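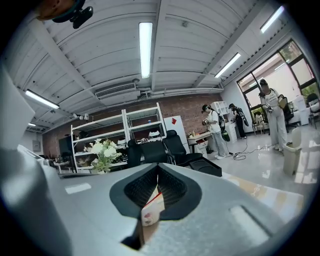 Back wall of the workroom: white metal shelves, brick, the flowers.

How to sort one wall of shared shelving in an afternoon

Print this page | E-mail this page

By Beca Kemeys
October 18, 2022

Quick one. I've done the metal shelves at the Craddock workroom twice now and people keep asking for the steps, so here they are, typed fast between other things.

Applies to any open metal shelving. Garage, office, craft room, wherever. If yours has doors, lucky you, skip the part on looks.

What you need

- Bins, same color if you can. White for me.
- Masking tape and a fat marker
- Two cloths, one damp, one dry
- Trash bag, donate bag
- A timer. 90 minutes for the sort, and stop when it rings.

I spent 74 dollars all in, most of it on bins. Had the tape already.

Step 1. Clear the floor first

Not the shelves. The floor. Chairs rolled to one side, stools and boxes out of the way, anything leaning on the wall moved down a few feet. Look for cables too, especially on a shiny hard floor where everyone walks with their arms full. Coil what you can. Tape down the rest flat.

You need a patch of empty floor as wide as the unit. Wider is better.

Step 2. Everything off, top shelf down

Dust falls, so start high. Set things on the floor in the same order they came off. Don't sort yet! I always want to sort yet. Hold off.

Wipe each shelf damp then dry. Get the lip at the back, brick sheds a gritty reddish dust and it collects right there. Brush the brick with a dry brush only. A wet cloth just smears it.

Step 3. Four piles

Use weekly. Use sometimes. Belongs someplace else. Gone.

Bottles: read the label, check the cap is tight, toss anything you can't identify (per your local rules, not down the sink). Loose small stuff goes straight in a bin even if the bin makes no sense yet. You can fix a bin later. Paper I flip through once and half of it goes.

If the timer rings and there's still a heap, bag it and date the bag. Open it in December. If no one asked for it by then you have your answer.

Step 4. Put back by weight

Heavy at the bottom. Weekly things between hip and eye level. Light and rare on top, in bins, so you can pull one down whole.

Leave a gap on every shelf, a hand wide at least. A full shelf gets things stacked in front of it and then your back where you started.

Check the limit for your unit before loading. Mine is a Zandport and the sheet says 134 pounds a shelf, spread evenly. Sheet lives taped under the second shelf now after I lost it once.

Step 5. Label the shelf, not only the bin

Bins wander. Tape on the shelf edge, tape on the bin, same word. One word. "Tape." "Cords." "Paint." Nobody reads a sentence on a bin.

Step 6. The looks part

Open shelving never looks totally neat and that's fine. Two things help. Face the bins the same way. Then one nice thing in front, off to the side so it doesn't block anyone reaching in. A vase of white artificial flowers does it for me, green leaves and all. No watering. Dust them with a soft paintbrush or a hair dryer on cool.

Chairs go back last. Leave room to stand at the shelves without shoving one aside.

Step 7. Lights and air

Turn everything on and look again from across the room. Tube lights are hard on a messy shelf, which is useful. If there's a wall AC unit, don't park light papers where it blows. I learnt that with a stack of Nerska order forms. All over teh floor.

Upkeep

Five minutes before you leave, whoever's last. Return strays, empty the stray bin. Full redo twice a year.

That's the lot. Ask below if something's unclear.

Comments (3)

marlow_k: Did the floor first like you said and found my good scissors. What brand are the bins?

Beca Kemeys: Pridetti, the medium ones. Any will do, just measure shelf depth first.

dot in the garage: Dated bag idea is great. Mine says June, still shut, I'm scared of it

Related

Coiling long cords so they stay coiled
Cleaning an inside brick wall without soap
Where to put a desk in a room with one big window
Dusting fake flowers, three ways

Page viewed 514 times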